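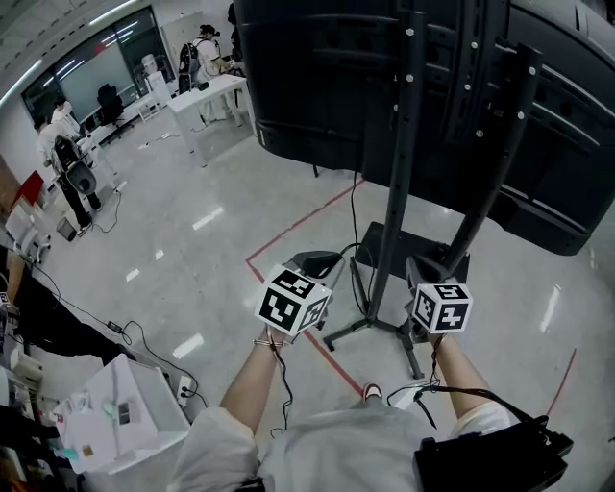 Ristari Handheld Gripper Pair: Review

January 2018

We bought the Ristari pair to replace the Vokness handhelds we had used since June. Both products do the same basic job. You hold one in each hand, squeeze to close the fingers, and the system records where your hands went and how far the fingers were open. That recording is then used to train an arm. I have now put 23 sessions through the Ristari set, most of them 45 minutes long, and this review covers what I found.

In the box

Two grippers, two tracking cubes, two cables, a charger, a battery and a small bag with a shoulder strap. The cubes come with the markers already printed on them. With the Vokness set we had to print and glue our own, and one face was always a little crooked. The manual is thin but correct. The cable strain reliefs are packed in a separate pouch that is easy to throw out with the foam, so check for it.

Setup

First setup took most of a morning. The recorder software, Ninh, installed without trouble, but it would not see the left gripper until I updated the firmware on both units. The update has to be done one gripper at a time. If both are plugged in, the program picks one and doesn't tell you which.

After that, daily setup is short. Plug in, put on the head camera, look at both cubes, wait for the tone. I do a start pose with forearms straight out in front at the beginning of every session, and Ninh uses it to line up the left and right hands. It asks for the pose again if you take the camera off.

Tracking

Tracking is the main reason to buy this set. The cubes are large enough that the camera usually has at least two faces in view, and the position stays steady when I turn my wrists. On the old set I lost the right hand every time I reached across my body. It still happens with the Ristari, but much less often, and the software marks the gap so you can cut it later.

Overhead lights are a problem. Our floor is glossy and the ceiling tubes are bright, and with a cube tilted straight up toward a tube the top face washes out. Setting the exposure by hand fixed most of this. The automatic setting is not good and I would leave it off.

Fast motion is fair. Anything at normal working speed is fine. Quick flicks of the wrist blur the markers, and the path comes out with small jumps in it. The smoothing filter in Ninh hides the jumps but also rounds off real movements, so I keep it at the lowest level.

Grip and feel

The trigger is light and has a long travel. I like that for small parts, where you want to close slowly. For heavier things I would take a stiffer spring, and Ristari doesn't sell one. The Vokness trigger is better here.

Finger opening is read by a sensor in the hinge. I checked it against a caliper at 100 mm, full open, and the reading was good on both units. The right one had drifted slightly by the end of the second week. Running the calibration again brought it back.

Weight is fine for the first half hour. After that I feel the cube, which sits high and pulls the wrist forward when your arms are out. People with smaller hands on our team notice it sooner. We now take a break in the middle of each session.

Cables

I would have paid more for wireless. The two cables run back toward your body and hang in loops if you don't clip them. Clip them to your shirt or belt before you start. They are long enough to let you reach down to the floor – I wouldn't want them any shorter – but they do catch on table corners.

Playback on an arm

We run the recordings on a Nenomen arm. Export from Ninh worked the first time, though the file names are long and can't be changed in the program. Pick and place tasks carried over well. Tasks with both hands on one object were less reliable, and I think part of that is our own camera placement.

Support

I wrote to Ristari twice. The firmware question was answered the next day. The question about springs took longer, and the reply was a plain no.

Rating

4 out of 5. I took off a point for the cables and the trigger spring. If your Vokness set is tracking well and you mostly do heavy objects, keep it. For small parts work I'd buy the Ristari again, and we have ordered a second battery for ours.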